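Ploscombe, 1/19/21. For immediate release.

Illow 6 is out today, and it plans for the mess

I've been writing software for robot arms long enough to be wary of release days, but I'm properly excited about this one. Illow 6, our planning and control package for two-armed table robots, is available to download from this morning. It's free to existing licence holders, and the upgrade keeps your old settings (we did check that, several times, after what happened with version 5).

If you haven't met us before, we're Mellor, a small software firm in Ploscombe. We don't make arms. We write the part that looks at what the cameras see, works out what's worth picking up and in what order, and tells each arm how to get there without clouting the other one. Customers bring their own hardware and we do our best to be polite to it.

The big change in this release is the task planner. Older versions wanted a full list of objects before they'd budge, so if the camera couldn't make sense of one item, the whole job sat there waiting. Illow 6 starts with whatever it's sure about and keeps looking as it goes. Clear a bit, look again, clear a bit more. It's how I tidy my own kitchen, and I'm a bit embarrassed that it took us until version 6 to write it down as code.

Most of our testing has been on clearing up after a meal, which is a lovely horrible problem. Food leftovers have no fixed shape, clear plastic barely shows up in the depth data, and half of what you want to move is lying under something else. Our favourite test is the crayfish table, with a bowl, a bottle and a tray of red balls on the mat and a paper shopping bag at the end.

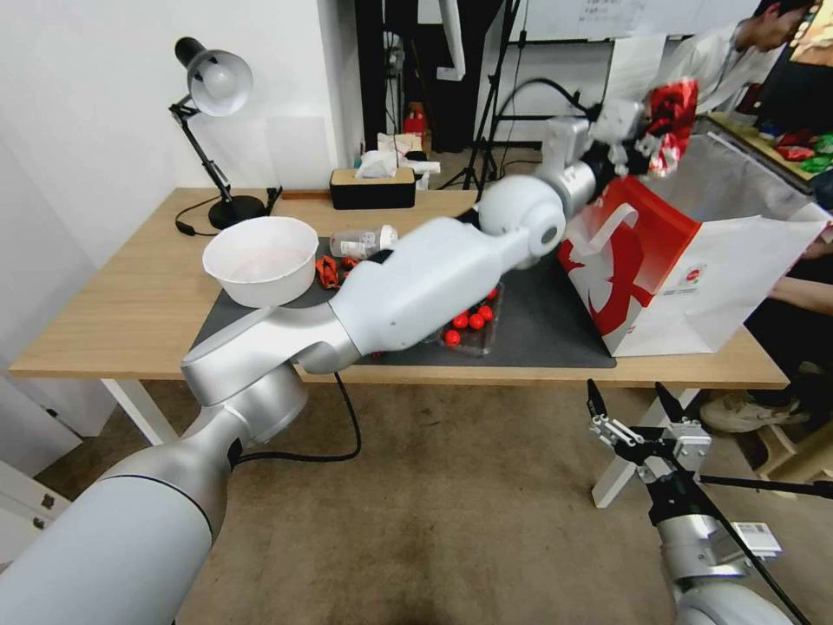

What's new in the planner

Rolling plans. The planner now commits to one pick at a time per arm and re-plans after each one. You can set it to look further ahead if your table is tidy and you want the speed.

Soft grasp scoring. Crumpled things used to get one grasp point and a prayer. Now the software scores a whole spread of possible grasps and picks the one it's least likely to regret, allowing for the fact that a wrapper will fold up as the fingers close.

Clear plastic handling. Cups, lids and salad trays get their own perception pass, which leans on edges and colour when the depth reading comes back as nonsense. I won't claim it's perfect. Strong side light still upsets it, and so does a shiny tray on a shiny surface. Fabric mats help a lot, so do use one if you can.

Hold-off zones. When one arm is dropping something into a bag or bin, the other now gets a moving keep-out area and a sensible place to wait. In version 5 the waiting arm would sometimes hover right where its partner needed to be next, which was maddening to watch.

The perception side has had plenty of attention too. We retrained the object model on 655 new table layouts, every one of them laid out by hand, and we kept the awkward ones in on purpose. Piles are the hardest thing by a long way. A heap of shells has dozens of edges and no obvious place where one piece stops and the next begins, and if you ask a model to draw a neat outline round each claw you'll be there until August. So Illow 6 has a new pile mode. It treats the heap as one lump, looks for bits that stick out far enough to grip, and only worries about separate items once they've come free of the rest.
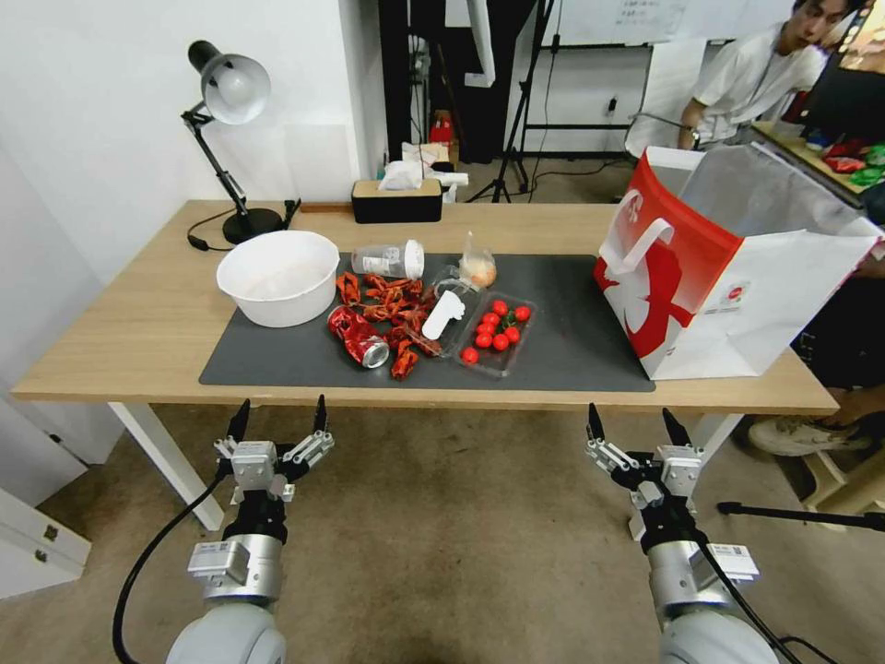
Pile mode is off by default, and you'll find it under the planner tab. I'd suggest trying it at low speed first and watching the preview, which draws each arm's intended path before anything moves. The preview is new as well, and it's the feature I've used most while writing the rest. There's a step button so you can approve moves one at a time, and a log viewer that shows why the planner chose a pick and what it turned down.

We've also rebuilt the hardware layer with our friends at Lodon, whose motion library now sits underneath ours. Start-up is simpler, and Illow 6 will run on a single desktop machine with 8 cores, with no separate controller box for most set-ups. Please check the compatibility list before you upgrade, particularly if you've written your own gripper driver, as two of the calls have new names.

The download, release notes and sample tasks are on the Mellor site now. Bug reports are very welcome, and they're much easier to fix if you attach the log. Press and trial licence enquiries can go to the Ploscombe office through the contact page.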